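餐盘和编织垫想一起收进一个大塑料盆里，怎么放才不刮花？

Krisztina Kocsis 发表于 2025年8月7日

大家好，第一次在收纳版发帖，啰嗦一点请见谅。

我家厨房的柜子特别浅，盘子叠高了就关不上门，所以上个月狠心把平时不天天用的餐具都挪出来，准备装进一个灰色的大塑料盆，塞到餐边柜底下那一格。盆是在 Flurketti 买的，花了 40 块，圆角、边沿卷得很厚，端起来不勒手，这点我很满意。

问题是盘子。我有几个颜色很跳的圆盘，橙色的、黑色的都有，黑的那个特别亮，稍微蹭一下就看得出来。以前直接摞在盆里，拖进拖出的时候哐当哐当响，拿出来一看，黑盘背面已经有一圈细细的白印子了（心疼！）。后来我想起抽屉里还有几张编织餐垫，反正也要找地方放，就想着能不能垫在盘子下面，一举两得。

我现在的纠结有三个：垫子铺一半还是铺满？黑盘和橙盘能不能直接叠？还有垫子的边角老是翘，压不平，要不要管它？

柜子那一格净高不算多，盆放进去以后上面只剩一掌宽，所以别推荐我买那种立式盘架，试过了，进不去。

先谢谢各位！

3 个回答

饭后不洗碗

我家就是这么放的，放了两年多，说说我的顺序吧。

先把盆底擦干净，沙粒和面包渣一定要弄掉，刮花盘子的往往就是这些小东西，跟盘子叠盘子关系倒不大。然后垫子靠一边铺，另外半边先空着，不用铺满。铺满了你后面想塞个碗或者小碟子进去，底下软趴趴的反而站不稳。

接下来放第一个盘子，正面朝上，搁在垫子上就行，不用非得对准正中间。你那个橙色的如果边沿比较高，就让它打底，亮面的黑盘最后再放。手里拿着黑盘的时候别急着往盆里送，先看看落在哪儿，盆壁是斜的，盘子贴着壁滑下去最容易蹭。

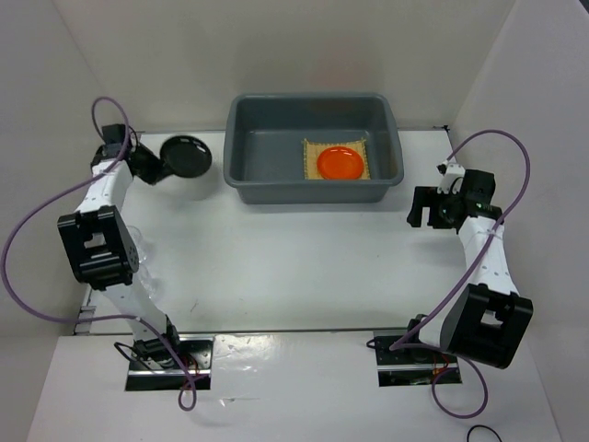 两个盘子之间垫什么

厨房纸对折一张就够，旧 T 恤剪成方块也可以。我用的是 Pugh 的无纺布隔片，一包 74 片，用到现在还剩大半包，说实话跟厨房纸差别不大，就是好看点。千万别用报纸，我有个白盘子上沾过油墨，刷了好久。

垫子翘角不用管它，盘子压上去自然就服帖些。实在看着难受，就喷一点点水，拿厚书压一晚，晾透了再收。没晾透就放进柜子会有味儿，我吃过亏。

Rerndale 搬家小妹

楼上说得挺细了，我补一个重量的事。塑料盆装满盘子是很沉的，别看它大就一直往里加。我自己的习惯是最多叠到五六个，再多就分两盆。你放在最底下那一格，每次都要弯腰往外拖，腰不好的真的会骂人。

还有就是盆底下可以贴两条毛毡，拖的时候声音小很多，也不磨柜板。毛毡在小店里买一卷，长达 200 厘米，够贴好几个盆了。

翘角那个我跟楼上看法不一样哈，我会把角往下折一下再压盘子，不然时间长了角就定型了，等你请客拿出来铺桌子，那四个角全朝天，特别尴尬。

hokum_爱吃面

买 Hokum 的带盖箱子，盖上就完事了，防灰。

Krisztina Kocsis 回复：盖子我看过，加上盖就高出来了，柜门关不上呀……不过谢谢！前面两位的我都记下了，今晚先把盆底擦了，黑盘放最上面，毛毡明天下班去买。垫子角我打算一张折、一张不折，到十月份请客的时候拿出来比一比，到时候回来跟你们说。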